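Chapter 5
Patterned Surfaces in Small Rooms: Walls, Floors and Edges
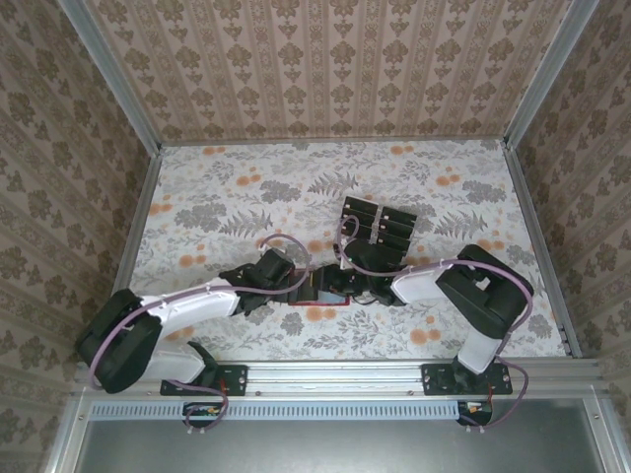 Pattern is specified by four properties: motif, scale, ground and direction. The motif is the repeated figure, such as a frond, a blossom or a damask medallion. The scale is the size of the figure in relation to the surface that carries it. The ground is the color on which the figure is printed. The direction is the line along which the eye is led by the repeat, and it may be vertical, horizontal, diagonal or absent.

Chapter 4 treated these properties one surface at a time. The present chapter treats surfaces in combination, where a floor meets a wall and where one wall meets another. Most complaints about patterned rooms come from these meeting lines. A paper that looks correct on the roll and correct on a single wall can still fail at a corner, and the failure is usually noticed only after the paste has set.

Learning objectives

After completing this chapter, the student should be able to:
describe a printed surface by motif, scale, ground and direction;
select a floor pattern for use with ornamental walls;
set out a striped paper from the center line of a wall;
compare three methods of finishing a floor edge;
calculate the waste allowance for a paper with a given drop.

Key terms

Ground, repeat, drop, straight match, offset match, random match, set-out line, kill point, edge strip, scatter pattern.

5.1 Ground before motif

The first decision in a combined scheme is the relation between grounds. A pale floor under beige walls reads as the lightest plane of the room, and the walls read as its boundary. If the two grounds are close in value, the boundary is weak and the motifs must do the work of separating the planes. If they are far apart, the motifs may be closer in character without confusion.

A nearly white floor printed with gray fern fronds, gray leaf clusters and round orange blossoms has one strong color and one neutral. The orange is absent from a beige-and-brown wall, so the blossoms remain attached to the floor. The gray is cooler than the brown and does not compete with it. A student who is asked to add a third pattern to such a scheme should draw its color from one of the two existing grounds. Introducing a new ground is the most common error in first-year boards.

Paper makers name their grounds inconsistently. The beige sold under the Trondia name is yellower than the beige in the Dretance range, and samples must be compared under the lamp that will be used in the finished room. Catalog names should not appear on a drawing without a sample number.

5.2 Directional and non-directional patterns

A damask set in vertical stripes is directional. It raises the apparent height of the wall and fixes the position of every seam. A scattered botanical print is non-directional at a distance, although most such prints have a repeat that can be found by measurement. Directional walls are generally paired with scattered floors. The reverse arrangement, a striped floor under scattered walls, is used in corridors and is discussed in Section 5.6.

Where the back wall carries dark brown damask stripes on beige and the side walls carry an ornamental floral in similar colors, the back wall becomes the principal wall. Three conditions apply:

The stripes are set out from the center of the principal wall, so that the part stripes at the two corners are equal.
The side walls are hung after the principal wall, starting at the rear corners and working forward.
The floral is cut at the corner and is never wrapped onto the striped wall.

Equal part stripes matter more than full stripes. A full stripe at one corner and a sliver at the other will be seen at once from the open side of the room.

5.3 Edges

The line between floor and wall may be closed in three ways. A skirting board covers the gap and adds a horizontal band. A cove carries the floor covering a short distance up the wall. A narrow metal strip, commonly aluminum, marks the line without adding visible height. The strip is preferred where both surfaces are patterned, as a deep skirting introduces a third element between them.

Metal strips expand with heat. A gap of 2 mm is left at each end, and the strip is fixed to the floor only. Fixing to both surfaces causes the wall covering to tear when the floor moves. Exposed corner posts in the same metal should be installed before the paper is hung, and the paper should be trimmed to the post with a fresh blade.

5.4 Worked case: the Clornden sample room

Bence Rácz papered the sample room at Clornden in September. The room has three walls and an open front. The principal wall was hung with a Wikström stripe having an offset match, and the side walls with a straight-match floral. The drop of the stripe was recorded, and 134 mm was lost at the head of each alternate length. The offcuts were too short for the side returns and were kept for repairs.

Table 5.1 gives the cutting list. The student should work through the list before reading the solution, marking the kill point on a plan drawn at 5 mm to 100 mm. Lengths are taken from the floor strip to the ceiling line, with the trimming allowance added at both ends.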